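The table, finally

Posted in Home Stuff

So I've been promising a post on the table since July, and a couple of you (hi, Nia Ifans, I see your emails) have been getting a little pushy about it. Fair enough. I talked about almost nothing else for a whole summer and then went quiet.

Quick recap if you're new. Our old dining table was glass, it came with the apartment before this one, and I hated it every single day. Fingerprints on top, knees visible underneath, and it made this awful ping whenever anybody set down a fork. We carried it through two moves. I don't know why. When one of the chairs finally gave out I told my husband the whole set was going, and he said fine, as long as I found the new one, paid for it out of the house fund and didn't ask him to look at any more tabs.

I looked at a lot of tabs! The one I fell for first was at Jukwood, a big chunky thing with a top like a butcher block, and it was $2,000 before delivery. I went and visited it. I sat at it like I was waiting for lunch. Then I came home and looked at the house fund and stopped visiting it.

Next I tried secondhand, and that went badly for weeks. One was sold while I was sitting at a red light on the way over. One smelled so strongly of cigarettes that I was back in the car before the poor man had finished telling me about the leaves. And then on a Friday, right when I'd decided we could eat on the couch until Christmas, a listing popped up for a plain wooden table, light color, solid legs, no drawer, no fancy edge. $368. I wrote back so fast I spelled my own name wrong.

Getting it home was its own adventure. The legs come off, which is great, except the seller had tightened those bolts like he was building a bridge. It took us 30 minutes in his driveway with a wrench I'd grabbed from our junk drawer and a second, much better wrench he went and got from his truck.

I did sand it. Only the top, by hand, out on the back steps, with a podcast going. There were some water rings at one end and a long streak of what I'm pretty sure was purple marker, and both came up with more elbow grease than I'd planned on. Then I rubbed in two coats of the Emolell wax my sister swears by -- the clear one, please don't get the honey one by mistake like I did, I had to drive back to the store. It goes on kind of cloudy and you buff it off with an old T-shirt.

I wanted to keep it pale. Everybody kept telling me to stain it darker so it wouldn't show stuff, but our dining corner only gets sun in the morning and I wasn't about to put a big brown slab in there.
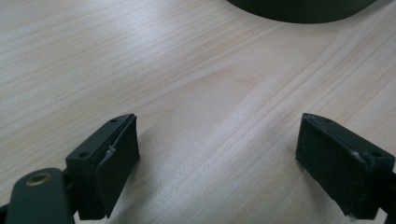
The tabletop from way down low. Still love that light wood!

What's left: chairs. We have three that sort of go together and a folding one for company. I've got my eye on a set at Mwakyusa, with woven seats, but I want to sit in them first and the store is a bit of a drive. Also a rug, maybe, although with my kids and spaghetti I go back and forth on it.

If anyone has had woven seats for a few years and can tell me how they hold up -- do they sag? do crumbs get in there? -- leave me a comment. And Nia, you're invited to dinner, but you get the folding chair.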